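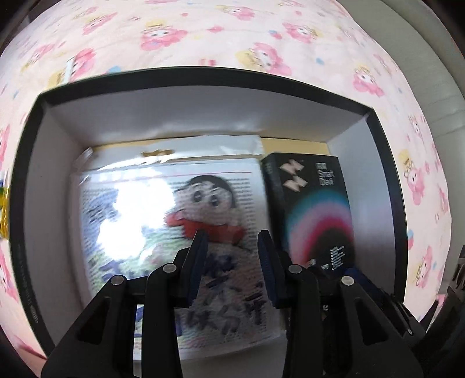
Storing sealed-deck pools between league nights without wrecking the cards?

Posted Saturday, June 14, 2025 by sterkgate_sleever

Hi all, first post after lurking for ages. I've joined a sealed league at my local (the one on Okafor Street, if anyone here plays there) and it's my first time keeping a pool going for more than one night. We started in January with six boosters each and we add a pack every time we lose, so mine has grown a fair bit, ha. At the moment the pool lives in rubber bands in my backpack and I know, I know. Two of my rares already have a little bite out of the side.

My 40-card deck is sleeved. It's the sideboard I can't work out. Do I sleeve everything in the pool? Do I keep it sorted by colour or leave it in the order I opened it? The organiser checks pools against the list every few rounds and last time it took me forever to lay mine out, with three people waiting behind me. I'd rather not spend heaps, the entry fee was enough.

Cheers!

Okunstead

Rubber bands, mate, no! Right, that's out of my system.

I've played sealed leagues for years and I only sleeve what I might realistically play. That means the deck, the next best dozen or so cards, and anything worth money. The leftover commons go in a plain cardboard row box with a bit of folded paper at the end so they can't slump over and curl. Sort by colour, then alphabetical inside each colour, the same as your registration list. It sounds fussy but it makes a pool check so much quicker – you just read down the sheet and flick through.

Buy your sleeves in one go, too. I ran short mid-season once and topped up with the same brand in the same colour, and the new ones were a touch shinier. The judge at Driladgate picked it straight away and I had to resleeve the whole deck between rounds with my opponent watching. Most stuff that's meant to lie flat against something, whether it's a perfect-fit sleeve or a screen protector in its black retail pack, travels best standing upright in a cardboard box with its neighbours holding it up, and I pack my spare sleeves like that as well. No bent corners so far.
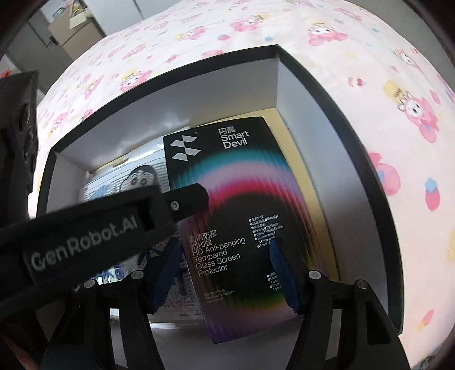

Lands are the other thing. Keep your own set of basics, sleeved to match, and leave them with the deck even when you change colours. I have 48 of them in a separate deck box, which covers any split I could want, and I never have to borrow from the shop's land station and hand back the wrong ones. Put your name inside the lid of each box, and something to find it by on the outside. A black box looks like every other black box at the end of the night.

driladgate_dan_fan

just use a binder

mulligan_to_five

I'd go gently on the binder idea for a league pool. Lovely for looking at, but you'll be pulling cards in and out every week and the pockets get slack. I did it for 2 seasons and had cards sliding out the top on the tram.

Agree with Okunstead on sorting, except I do it by colour and then mana cost. Our organiser doesn't mind which, so ask yours. If your sheet is alphabetical, stick with that. I also keep the newest pack separate with a divider until it's been written on the list, as I once shuffled one straight in and then had to work out which of four identical commons was the new one.

For what it's worth my whole collection is 3,393 cards and hardly any of it is sleeved, just boxed and kept out of the laundry. It's all fine. Backpack's the real killer, so get a hard case for that bit.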